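Azimi 针织衣物护理与收纳手册
第四章 厚针织上衣的平铺、整理与折叠

4.1 本章的适用范围

本章说明怎样在床上平铺一件厚的绞花针织上衣，怎样检查它，和怎样把它折好放进 Loteo 收纳袋。开衫和套头衫都可以用本章的方法，只有前襟的处理有不同，请看 4.4 的注意。

薄的针织衫（细针、没有绞花）请看第三章。带毛领、带亮片、带皮革拼接的衣服，本手册不包括。

如果衣服刚刚洗过，请先完成第二章的晾干步骤。还有潮气的衣服不可以折叠，也不可以装袋。判断的方法：用手背贴在腋下和下摆罗纹的地方，停一会儿。这两个地方干得最慢。如果手背感觉凉，就再晾一个晚上。

4.2 开始以前的准备

请准备下面的东西：

一张床，或者一张足够大的桌子。衣服的两只袖子都伸开以后，不应该有很多部分垂到外面。
一条干净的床单，铺平，四个角塞好。
Azimi 软毛刷一把（包装内有）。
Loteo 收纳袋一个，中号。
Drilcombe 防虫木片一片（另外购买）。
一把小剪刀，只用来剪标签的线或者包装的线，不用来剪毛球。

注意：床单最好和衣服的颜色不一样。深黄色的毛衣放在粉色或者蓝色的床单上，掉下来的纤维和线头容易看见。放在米色的床单上就很难看见。床单有印花没有关系，但是不要用绒面的床单，绒面会和毛线互相粘住，移动衣服的时候会拉出线圈。

注意：请在白天做，靠近窗户的地方最好。从旁边来的光可以让绞花的高低更清楚，哪里歪了，哪里有拉出来的线，都比在顶灯下面容易发现。

小心：请先摘下戒指、手表和手链。厚针织的线圈很大，容易被勾住。指甲有裂口的时候，请先磨平。

4.3 平铺

1. 两只手从衣服的下面托住，把它整个拿到床上。不要只提肩膀，也不要只提领口。厚的绞花毛衣比较重，我们测量的一件中号大约 700 克，只提一个地方的话，那个地方会被拉长。

2. 先放衣服的身体部分，再放袖子。放的时候，正面向上。

3. 找到领口的罗纹。领口是整件衣服最稳定的地方，所以从这里开始对齐。把后领放平，让领口的形状是自然的弧线，不要拉成直线。

4. 用手掌从领口向下摆的方向轻轻推。手掌要打开，不要用指尖。每次只推一个手掌的距离，然后抬起来，再放下。

5. 看中间的绞花。绞花的柱子应该从上到下连续，没有突然向一边弯。如果弯了，请把下摆抬起来一点，抖一下，再放下。不要在上面直接拉绞花。
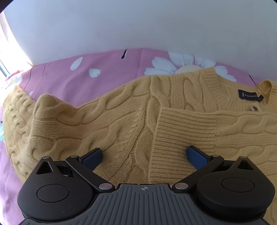

6. 推到下摆以后，检查下摆的罗纹有没有卷边。卷边的时候，用手指从里面向外面翻，一段一段地翻。罗纹的弹性比身体部分强，翻好以后请用手掌压住，数到 14，再放开。

7. 伸开袖子。从袖子和身体连接的地方开始，向袖口的方向推平。连接的地方常常有一点堆起来，那里有缝线，比别的地方厚，这是正常的。请不要为了让它完全平而用力拉，缝线会变松。

8. 袖口放在床上或者枕头上都可以，但是不要悬空。湿过又干的袖子如果悬空放很久，袖口会变大。

注意：如果床不够宽，可以把衣服斜着放，从床的一个角到对面的角。这样一只长袖子也能完全伸开。另一只袖子可以先折到身体的上面，检查完第一只以后再交换。

4.4 检查

平铺以后，请按照下面的顺序检查一次。第一次做的人需要的时间长一点，熟悉以后 9 分钟就够。

1. 领口。看罗纹有没有松的针脚。看领口里面的标签，四个边的线是不是都在。标签有一个角松开的话，毛衣穿脱的时候会从这里拉线，请用同颜色的细线缝两针。

2. 肩膀。两边的肩线应该一样长。长期挂在衣架上的衣服，肩膀上会有凸起来的小包。把微湿的毛巾放在小包上面，等几分钟，拿开毛巾，再用手掌压平。做完以后必须等这里全部干了，才可以继续折叠。

3. 绞花。用软毛刷沿着绞花的方向刷，不要横着刷，也不要来回刷。刷的力量要很轻，毛刷的毛不应该弯。

4. 绞花中间的平针部分。这里最容易起球。毛球用手指捏住，另一只手压住旁边的布面，慢慢地拉。拉不下来的毛球请留着，不要用力。强行拉会带出里面的线。

5. 袖口。袖口的边上有几根散开的纤维是常见的情况，厚的毛线本来就会这样。纤维短的时候，用手指向罗纹的里面捻一下就可以。如果看见的是一个完整的线圈，请不要剪，用钩针从反面把它拉进去，方法在第五章 5.2。

6. 腋下。这里摩擦多，请把衣服翻开一点看。如果有变薄的地方，对着光能看见床单的颜色，请先修补再收纳。

小心：任何时候都不要用剃须刀片处理绞花。绞花是高低不平的，刀片会切断高的部分。电动的去球器也只能用在平针部分，而且要选最低的一档。
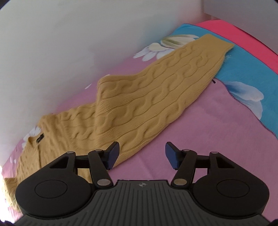 图 4-2　斜放在床上的绞花毛衣，袖子伸向枕套一边

注意（只对开衫）：检查以前，请把前面的扣子全部扣上，然后平铺。扣子不扣的话，两片前襟会向两边滑，绞花对不齐。折叠的时候也保持扣上。如果扣子是金属的，请在扣子和布面的中间放一张薄的白纸，无酸的纸更好。

4.5 折叠

请不要用普通衬衫的折法。衬衫的折法会有很多硬的折线，厚针织的折线压了一个夏天以后，很难去掉。本手册的折法只有很少的折线，而且折线都不在绞花的柱子上面。

1. 把衣服翻过来，正面向下。翻的时候还是两只手托住，像翻一张大的饼一样，一次翻过去。

2. 再推平一次，方法和 4.3 的第 4 步一样。

3. 左边的袖子横着折到背的上面，袖口指向右边。袖子的折线应该在袖子和身体连接的缝线的外边一点，不要刚好在缝线上。

4. 右边的袖子也这样折，放在左边的袖子上面。两只袖子很厚的时候，可以上下错开一点，一只靠近领口，一只靠近下摆，这样中间不会太高。

5. 在胸的位置放一张卷起来的白纸，或者一条卷起来的薄毛巾。它的作用是让下一步的折线变成圆的。

6. 拿住下摆的两个角，向领口的方向对折。下摆的边离领口留两个手指的宽度，不要完全对齐。完全对齐的时候，外面的一层会被拉紧。

7. 把折好的衣服翻到正面，用手掌在上面放一下，把空气赶出来。不要压，不要坐在上面，也不要用真空袋。真空袋会把绞花压扁，打开以后要很多天才能恢复，有的时候不能恢复。

4.6 装袋和存放

1. 打开 Loteo 收纳袋的拉链，三个边全部打开。

2. 把 Drilcombe 木片放进袋子里面的小口袋。木片不要直接接触毛线，木头的油可能留下印子。

3. 用手掌从下面托住衣服，平着放进去。每个中号的袋子放一件厚的，或者两件薄的。厚的和薄的一起放的时候，厚的在下面。

4. 拉拉链以前，用手指把衣服的边向里面收一下。被拉链咬住的线圈很难修。如果已经咬住了，请不要向前拉，慢慢退回来。

5. 在袋子外面的卡片上写衣服的颜色和放进去的月份，例如“深黄，绞花，4 月”。

6. 把袋子放在柜子的上层或者中层。最多叠三个袋子。最下面的袋子如果已经变扁，说明上面太重了。

注意：在湿度大的地方，请在每个月的晴天打开柜门通风一个上午。收纳袋不用打开。

注意：木片的味道变淡的时候，用细砂纸轻轻磨一下表面，味道会回来。磨下来的粉请擦干净再放回去。

4.7 再次使用

秋天拿出来以后，请不要马上穿。把衣服按照 4.3 的方法平铺，放一个晚上，让毛线恢复厚度。还有浅的折线的时候，用挂烫机在离衣服一个手掌的高度喷蒸汽，不要碰到布面，然后等它自己变凉。喷蒸汽的时候请不要在床上做，床垫会吸水，请换到铺了毛巾的桌子上。

4.8 常见问题

衣服平铺以后一边长一边短。
多数是晾的时候重量不平均。请把短的一边用 4.4 第 2 步的湿毛巾方法处理，只处理短的一边，从下摆开始，用手掌慢慢推长。一次不能完成的话，第二天再做一次。

床单上有很多掉下来的纤维。
新的衣服在前几次会掉得比较多。用粘毛滚筒清理床单，不要用滚筒直接滚衣服，胶会把长的纤维拉出来。

毛衣在床单上滑，放不稳。
有的床单表面很光滑。请在下面加一条棉的薄毯子，或者换一条旧一点的棉床单。

收纳袋的拉链不顺。
用蜡烛在拉链的齿上擦一下，来回拉几次，再用干布擦掉多余的蜡，然后才放衣服。

如果需要新的木片或者收纳袋，可以在 Tastville 的门店购买，也可以把产品型号写在随盒的回信卡上寄给我们。洗涤用品的选择请看第二章 2.3。

下一章：第五章 线圈、破洞和扣子的修补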